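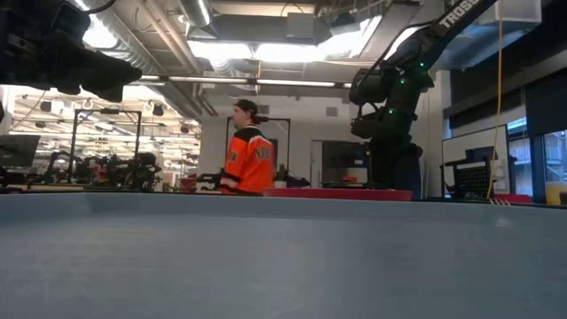

From: Emese Halász
To: skutido-users
Date: 2018-07-03
Subject: Re: teleop sessions, how long is too long?

Canan Özkan wrote:
> We're at 384 demos for the tray task and the later ones look
> sloppy to me when I replay them. Do you all cap your sessions?
> And does anyone throw out the slow ones?

Hi Canan, hi all,

Yes, we cap ours! At Prakau I stop people after 32 demos, then they swap out and go get a coffee. Before we did that I had one guy (fine, it was me) do a whole afternoon on the leader arms, and my grasps got so lazy by the end that I was basically shoving things into place and calling it good.

About the slow ones – I keep them if the motion is smooth. What I do toss is anything where the operator stops midair to think, because our policy picked that up and started hovering over the tray like it had forgotten why it came. We recorded 1,575 in total for the sorting task and kept 920, which hurt a bit, but the smaller set trained better for us.

Do you reset the arms to the same home pose every time? We got careless with that on the left one and it took me two days to figure out why the first second of each replay looked so jumpy.

I can send you my little script for flagging the pauses if you want it, it's ugly but it runs.

Emese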